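Twenty minutes in and I still have my coat on.

Felano, the studio behind the piece, asked me to pick a body before I picked anything else. No mirror, no menu of faces. Just a row of shapes in the fog and a voice saying take your time. I took the old one. Bent back, slow hands. I'm not sure why. My grandmother maybe.

The piece is called Nondau and it lasts 30 minutes, all of it spent in a fishing village that is being moved uphill, house by house, before the water comes. You don't save anyone. There's no score. You carry things. A chair, a birdcage, a drawer with the spoons still in it. The hill is steep and your avatar breathes harder than you do, right in your ears, and after a while I was breathing along with it. Didn't notice until I was told afterwards.

What gets you is the slowness. You reach for a door and the old hand arrives late. Only a beat. Enough to feel wrong, then enough to feel like yours. I got annoyed with the hand. Then I felt bad for being annoyed. It's a strange thing to owe an apology to a wrist.

The village is borrowed from real places, the studio says, one of them a hamlet called Stidgate where the last families left in December. They recorded 133 doors there. Opening, closing, sticking. You hear nearly 30 of them in one walk-through, and I'd swear I could tell the kitchen doors from the bedroom ones by the end.

Not everything lands. The seagulls are bad. The text panels between chapters are worse – long, pale, full of words like "threshold" – and they throw you right out of teh place you've just been let into. I skipped two. And the boat scene goes on for seven minutes when it has maybe three minutes in it. 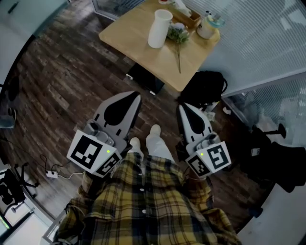 *Plaid shirt, white sneakers, a gripper in each hand.*

Then the house. Yours, the one you've been walking past the whole time. Last on the street, and you get one trip. I stood in the front room way too long. There's a radio, a coat, a photo too dark to make out, and a dog that may or may not belong to you. I took the coat. Walked up the hill with it over my arm and the dog did not follow and I was properly upset, in public, with a headset on.

It runs at the Yáñez, downstairs, seven people at a time. Book the late slot if you can, its quieter. You'll want the walk home.

I went back the next evening for the dog. It still wouldn't come.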